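## 4. Do Soft Floors Quiet a Home?

The claim that a thick rug makes a room noticeably quieter turns up in nearly every guide to apartment living, and it is seldom separated into its parts. Footfall noise heard by the neighbor below is one thing. Voices and clatter heard inside the same room are another. A rug may help with the first and do very little for the second, yet survey questions tend to lump them together, and the product literature is happy to leave it that way.

Haverford's household survey is the source most often cited in this area. It drew 197 responses from renters in Hollia and Lindqvist, and a majority of those with rugs described their homes as "quiet" or "very quiet." We are not persuaded that this shows what later authors have taken it to show. Rug owners in the sample had also lived in their homes longer, and people who stay put may well be people who were not bothered by noise in the first place. The survey did not ask what kind of rug was meant. A flat woven mat in a hallway counted the same as deep pile across a bedroom.

Footwear is a further problem. Only 64 of the respondents answered the question about what they wore indoors, and the paper drops the item from its main table without comment. This matters a good deal. A hard heel on bare boards and a slipper on plush pile (Figure 4) differ in two ways at once, and a household that has one soft habit probably has the other. Any drop in reported complaints could belong to the shoe, the floor, or both. Haverford's text credits the floor.

The Drurari trial is sometimes offered as the answer to these objections, as it used a tapping device and a meter in place of opinions. It does show a clear drop in impact sound in the room below. But the device struck the covering at a fixed spot, for 30 seconds at a time, on samples that were new. Rugs in use get flattened along the walking line, which is where the footsteps fall. We know of no measurement on worn pile, and the Stokus review, otherwise thorough, passes over the question in a footnote.

Our own reading is modest. Soft coverings probably reduce impact noise for the household below, by an amount that nobody has measured under ordinary conditions. The evidence that they make the room itself feel quieter is weak, and it rests largely on asking people who had already bought one.

**Figure 4.** Slipper on a beige plush rug.

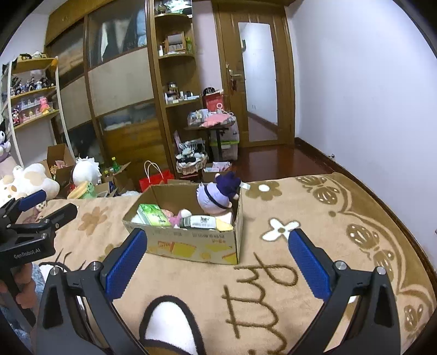

## 5. Limits of Self-Reported Noise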